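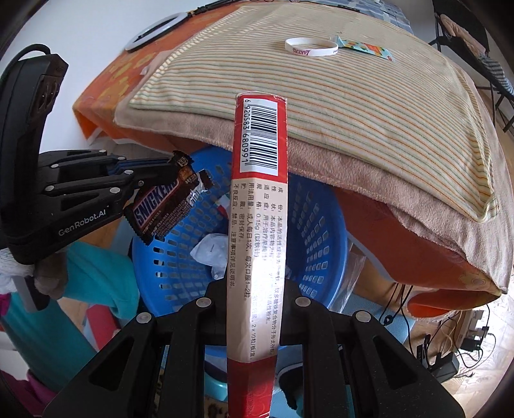
*Medicine carton in one gripper, Snickers wrapper in the other*

Club notes, Nov 21, 2024

Our robotics club picked trash sorting for the February project, and the first job is collecting demonstrations by hand. The target is 3200 clips. We have 1091. Tahira Siddiqui keeps the log and Enda Hennessy checks the clips for bad grips.

Cartons are easy if you take them by the narrow side. Wrappers slide, so we now pinch them near the middle – slower, but fewer retakes.
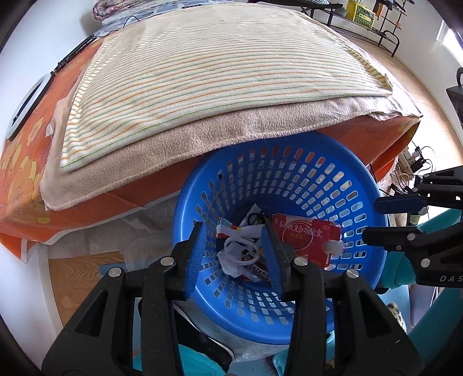
**Filed under: Student projects**

The basket is harder once there's a heap in it. Bag handles end up on top of everything and catch on the fingertips. Tsion Dinsa wants a separate label for that, and I agree.

Next up is splitting the clips into training and test sets. I'm holding back 150 for the test.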